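Home > Kitchen > Worktops > Stainless steel

Celton Brushed Steel Worktop, made to measure

From £474 including VAT
Delivery to the UK mainland included. Fitting not included.

Choose depth
Choose front edge
Choose back edge
Add a sink cut-out
Add a hob cut-out
Request a free sample

In stock for made-to-measure orders. Allow about three weeks from the day you approve your drawing.

Product details last checked 11/18/19

Overview

The Celton is a stainless steel worktop for home kitchens. It is cut, folded and brushed at the Tomuvton works to the sizes you send us, and it arrives as one piece ready to be set down on your base units. You can have it plain, or with openings for a sink and hob.

We sell two kinds of steel worktop. The Celton is the brushed one. The other is the Bevero, which has a patterned finish and costs more. If you are not sure which you want, order a sample of each. They are big enough to put a mug on and leave by the kettle for a few days, and you don't need to send them back.

The price at the top of the page is for a straight, plain top in our shortest length, with no cut-outs. Longer tops, corners and openings are added as you fill in the order form, and the total is shown before you pay.

What it is made of

The surface is food-grade stainless steel. Under it is a moisture-resistant board, glued across the whole of the underside. The board stops the top from sounding hollow when you put a pan down, and it gives your fitter something to screw into from below.

The grain of the brushing runs along the length of the top, left to right as you stand at it. On an L-shaped kitchen the grain changes direction at the corner. We can't run it diagonally and we can't match it to a top bought from another maker.

The steel isn't lacquered or coated. What you touch is the metal.

Front edge

Square: folded straight down, with the corner just taken off so that it isn't sharp. This is what most people order.

Rounded: a softer bend along the front. Easier on your forearms if you lean on the counter a lot, and kinder if you have small children running past. Adds a little to the price.

Drip edge: a very slight raised lip at the front which keeps a spill on the counter. You can feel it under your hand. Some people find it annoying when rolling pastry, so please think about what you do most before you pick it.

Back edge

Flat: the top stops at the wall and you seal the joint. Choose this if you are tiling down to the counter.

Upstand: the steel is folded up at the back to make a low skirting. There is no joint for water to get into. Your wall needs to be reasonably straight for this, as the steel will not bend to follow a bulge. Older houses often have a wall that bows, so put a long straight edge along it before you order.

How to measure

Measure along the wall at the back, then again along the front of the units. The two figures are often different. Write both down and send us both.

Measure the depth at each end and once in the middle.

Tell us which ends will be seen. A seen end is folded down and finished. An end that goes against a wall or a fridge housing is left plain unless you ask.

If you are having a sink or hob cut-out, send us the maker's template or the exact model name. Do not guess from the outside size of the old one. We check every template against the drawing, but we can only check what we are sent.

When we have your figures we email you a drawing. Nothing is cut until you have replied to say it is right. Changes are free up to that point. Afterwards we can't alter or take back the top, as it has been made for your kitchen.

Fitting

Any competent kitchen fitter can do it, and so can a careful person at home with a helper. You need two people to carry the top, and more for a long one. Keep it upright as you bring it through the house and set it down on the units from the front.

The film on the surface should stay on until all the other work is finished. Peel it off slowly from one corner. If the room is very cold the film comes off in strips, so warm the room up first.

Fix from underneath through the rails of the base units, using screws short enough not to reach the steel. Seal along the wall with a clear or grey kitchen sealant. Do not use one that smells strongly of vinegar while it cures, as these can mark the metal.

Living with it

Steel scratches. It will get fine marks in the first few weeks, and each one will look large to you when it is new. After some months they join up into an even, softer surface and you stop seeing them. If you know that this will bother you, buy the Bevero or a different material.

Fingerprints show more on a new top than on an old one. Water spots show if you have hard water and let it dry by itself. A quick wipe with a dry cloth at the end of the evening deals with both.

It does not stain from soy sauce, beetroot, turmeric, red wine or tea. Salt is the one thing to be a bit careful with. A spill of dry salt can be brushed up whenever you like, but wet salt left sitting for days may leave small dull pits that will not polish out. The same goes for brine and for bleach.

A hot pan will not burn it. The glue below can be damaged by strong heat held in one place for a long time, so use a trivet for anything straight off the hob or out of the oven.

Don't cut on it. You will spoil the knife as well as the top.

Cleaning

Warm water and washing-up liquid for every day. Wipe along the grain, never in circles. Dry it with a soft cloth.

For grease, use a little more washing-up liquid and leave it for a minute.

For limescale, white vinegar diluted with water, wiped on, rinsed off well and dried.

Never use wire wool. Tiny bits of it break off, stay in the grain and rust, and it then looks as if the worktop is rusting.

A small bottle of steel oil is packed with each order. Use a few drops at a time. It is not needed for hygiene, it only evens out the look, and you should keep it off the part where you prepare food.

Using the back of the counter

Many of our customers have small kitchens and keep a good deal out on the worktop: cooking sauces in the corner, bags of dry goods leaning on the wall, drinking water wherever there is room. The Celton is well suited to this. Bottles and jars slide easily when you want to pull something out from the back, and sticky rings from the bottom of a sauce bottle come off with hot water.

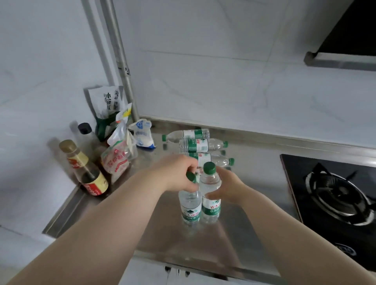

Glass is the thing to put down gently. Steel has no give, and a full glass bottle dropped on it even from a low height may chip at the base. Keep glass towards the wall, and put plastic bottles and packets where you will be reaching most. Round bottles laid on their sides can roll on a smooth top, so lay them against the wall or against one another.

Paper bags of flour and rice should stand on a dry patch. The metal won't soak anything up, so any water you have missed goes straight into the bottom of the bag.

If you order the drip edge, stand tall bottles well behind it. The lip is low but it is enough to tip a narrow base.

Sizes and finish

Length: made to measure. Long runs are supplied in two pieces with a tight butt joint, and we mark the join on your drawing.
Depth: standard, deep, or to your own figure.
Finish: brushed, uncoated.
Underside: moisture-resistant board, sealed on all edges.
Cut-outs: sink, hob, tap hole, socket hole.
Corners: square, or with a small radius on seen ends.
Guarantee: 8 years on the bond between steel and board, for home use.

What comes with it

The worktop, with protective film on the top and front edge
Fixing screws
One bottle of steel oil
A care sheet

Sealant is not supplied.

Customer comments

"Had ours since August. The Phùng household cooks every night and the counter gets a lot of fish sauce and hot oil. Wiped down it looks fine. Scratched, yes, as they said it would be. I would have the rounded edge if I ordered again."

"Drawing came back with a mistake in the sink position. Mine, not theirs. They queried it before cutting, so it was sorted. Delivery driver would only bring it to the door, so have someone with you."

"Colder to lean on than wood in winter. Otherwise happy with it."

"The sample was a slightly brighter shade than the top I received. Not enough to complain about."

Questions about your order

Drawings and measurements are looked after by Santeri Kinnunen at the Tomuvton works. Put your order number in the subject line and attach photos of the corners if your kitchen has any odd ones. For delivery dates, use the tracking link in your confirmation email.

You may also need

Celton matching splashback
Celton end panel
Bevero patterned worktop
Steel oil, large bottle
Clear kitchen sealant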